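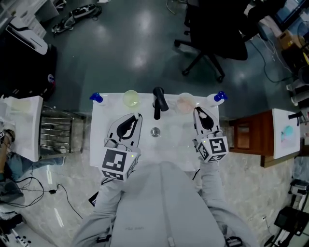 How much weight will the Carken folding table hold?

The standard top is rated to 79 kg when the load is spread evenly, and to 66 kg with the height extensions fitted.

Workshop > Tables and benches > Carken folding table

Reading time: 3 minutes

The Carken is a rectangular folding table for craft rooms, village halls, stalls and spare bedrooms that have to double as something else. It is made by Kirui and sold in the UK through Cestow. We have stocked it at our Clavthorpe shop since May and it has replaced the older fixed-leg model in our range.

The top is a single moulded panel with no join across the middle, so paper, fabric and cutting mats lie flat on it. The surface is smooth and wipes down with a damp cloth and washing-up liquid. Felt pen comes off with a little white spirit, but test a corner first. Don't use scouring pads, and put a mat under hot pans or glue guns. Kirui will not replace a top that has been scorched.

The legs fold in pairs and lock with a sliding ring. Push each ring down until it clicks before you turn the table over. On a new table the rings are stiff for the first few uses. They loosen up on their own and should not be oiled, as oil picks up grit and makes them stick.

Height extensions are sold separately in a set of 4. They push onto the feet and raise the table to a comfortable level for standing work such as cutting out or wrapping parcels. Fit all of them or none. The lower load rating applies whenever they are on, and we would not lean on one end of the table with the extensions fitted.

What comes in the box: the table, a carry strap, spare foot caps and a printed instruction sheet. There is nothing to assemble. The carton is long and awkward on stairs, so it is worth having a second person there when it arrives.

Delivery is free within Clavthorpe and usually takes 3 working days elsewhere on the mainland. Collection from the shop is possible most days – please ring first, as the tables are kept in the store across the yard.

The guarantee covers the leg locks and the hinges. It doesn't cover fading, and a table left outdoors through the winter will fade. If a foot cap goes missing after the spares are used up, we sell them singly at the counter.

Chairs are not included. The Kirui stacking stool is the right height for the table without extensions, and both can be added to the same order. Returns are accepted unused and in the original carton, so keep the packaging until you are sure the table fits where you want it.

Page updated September 10, 2019

Contact us | Delivery and returns | © Cestow | Back to top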